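**Dornwood Reads - where we are, end of June**

Hi Gisela,

You asked for something shorter than last time, so I'll try! The big news is that the lending shelf program is up and going in all 7 neighborhoods, and the last one (Baumgart Street, the one I kept moaning about on the phone) opened two weeks ago. Roxana Huaranga talked the laundromat owner into giving us the whole back wall, and she did it over one cup of coffee, after I'd spent most of the spring sending him emails.

We've now lent 2677 books since the start of the grant. I had us down for fewer than that by this point, so I'm pretty thrilled. Picture books go fastest, then cookbooks, then anything with a dragon on the cover. Large print is slow at every site except the clinic, where we can't keep it on the shelf, so I'm moving most of it over there in the next few weeks.

Returns are the part I'm less happy with. Books come back late, or they come back to the wrong shelf, and Somtochukwu has been driving across town with boxes in his car to sort it all out. We don't charge fines and I don't want to start. What I'd like to try is letting people drop any book at any site and doing one big swap each month - he thinks it would save him a lot of gas, and I believe him.

On money: we're a little under on shelving and over on book repair. Tape, glue and new covers cost more than I guessed back in the winter. I'd like to move $800 from the shelving line to the repair line, if that's all right with you. Nothing else in the budget changes.
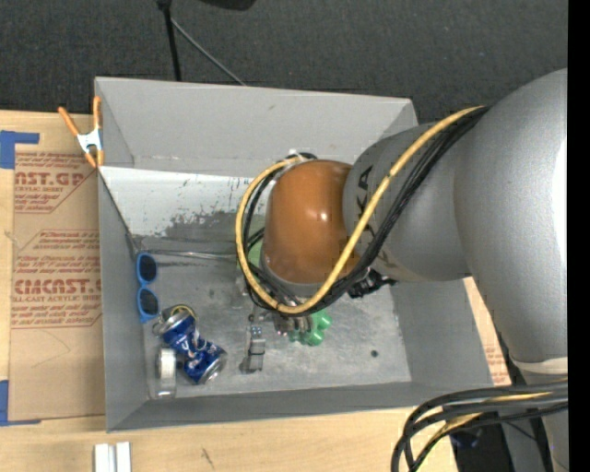

The Spanish and Portuguese orders came in too, 100 titles between them, and Hélder Calado helped me pick the Portuguese ones (he has strong feelings about translated poetry, and I mostly gave in). They still need labels before they can go out. I'm hoping to have them on the shelves before school starts, with the clinic and Baumgart Street getting first choice.

Two things I need from you when you get a minute: a yes or no on the $800, and the name of whoever handles the logo at your end - the one on our bookplates is the old version and I'm down to my last sheet, so I'd like to get it right before I reorder.

Talk soon,
Arne Dreßler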